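Drastell Fabric Steamer, Upright, 2 Heat Settings

Item 998
Sold by Votorov Home Supply
Page last revised 8/10/21

Price includes: base unit, hose, pole, steam head, one brush attachment, measuring cup
Does not include: ironing board, hanger clips, descaling powder

Before you add this to your cart, read the page. We stock the Drastell because customers asked for it, and we think it is a decent machine for certain jobs. We don't agree with everything printed on the carton, and we have tried to mark the places where our experience and the carton part ways.

What the maker claims

The carton says the Drastell "replaces your iron." It won't, unless you never iron anything with a collar. Steam relaxes cloth. It doesn't press it. If you want a sharp crease down a pair of pants or a flat shirt placket, you need weight and a hot plate, and a steamer has neither. We kept our iron.

The carton also says "ready in seconds." Our unit took longer than that on both settings, and the first puff out of the head was mostly water. Point it at the sink until the steam runs steady. Leave the head lower than the hose at any point and the water collects again, so expect a little more spitting every time you change position.

Then there is "safe for all fabrics." No steamer is safe for all fabrics. Waxed cotton, suede, some velvets and anything with glued-on trim should stay well away from it. The booklet inside the carton says so on its second page, so somebody at the factory knew.

What it does well

It takes packing wrinkles out of dresses, drapes and jackets with very little effort. It freshens a wool coat that has been in a closet since last November. It is easy to store, with a narrow base and a pole that comes apart. The hose is long enough to reach the hem of a full-length curtain if you stand close.

Low is good enough for most clothes. High is for drapes and heavy cotton, and it empties the tank faster than you might like. We get 30 minutes from a full tank on low. The carton gives a bigger number and doesn't say which setting it used.

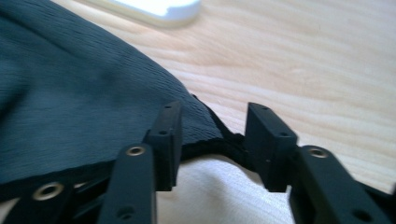

Textured fabrics are where most of the complaints come from, and most of those complaints are fair. A steamer can't tell a wrinkle you don't want from a wrinkle the maker put there on purpose. Crinkled cloth like the dark teal piece in the photo, with its narrow ridges running side by side, can lose some of that texture if you hold the head close or pull the cloth tight while it is damp. Whether it comes back depends on the fiber and on how the texture was set, and the care tag rarely tells you. Keep the head well back, use low, try a hidden spot first, and let the cloth hang without touching it. If the spot goes smooth, stop there. We would sooner you returned the steamer than flattened a skirt you like.

Knits are more forgiving, though they can grow if they are steamed on a hanger. Lay them on a towel. Dark and light pieces should be steamed apart if you are not sure the dye will hold. We have had no trouble with this ourselves, but a customer wrote in about a pale blouse and we took the complaint seriously.

The attachments

The brush is fine. It lifts the nap on wool and picks up a fair amount of lint. It also snags on loose weaves, so take it off for anything delicate.

Drastell sells a "pro crease clamp" separately. We tried one and don't carry it. It makes a soft line that drops out of the cloth before lunch. If you own the Orozco clamp from an older machine, it fits this head with a bit of pushing, though neither company says it should.

Water

Tap water works. The maker would like you to buy its treated water, and we don't see why you would. If your kettle gets a white crust, use distilled from the grocery store. Empty the tank when you are done - the smell people write to us about is nearly always old water.

Compared with the Durkham

The Durkham costs more and has a metal pole and a heavier base. It stands up better on thick carpet. The steam felt the same to us, and we tried both on the same set of drapes. Pay extra for the Durkham if you have carpet or if the machine will be moved around every day. Otherwise we can't point to anything you would notice.

Rated life

Drastell rates the heating element for 3000 hours. We have no way to check that, and you don't either. The hose cuff looks like the weak point to us. It is a push fit with a plastic tab, and we keep spare cuffs in stock for that reason. Ask for part 998-C.

Specifications

Settings: 2, low and high
Hose: fabric-covered, fixed at the base
Pole: three sections, plastic
Auto shutoff: yes, when the tank runs dry
Color: gray only

Returns

Unused, in the carton: 30 days, full refund.
Used: 30 days, store credit, provided the tank is empty and dry. Please drain it before you ship it.
Damaged clothing is not covered by us or by Drastell. Read the section on textured fabrics again if you skipped it.

Questions about this item go to the Votorov parts desk. Have the item number ready.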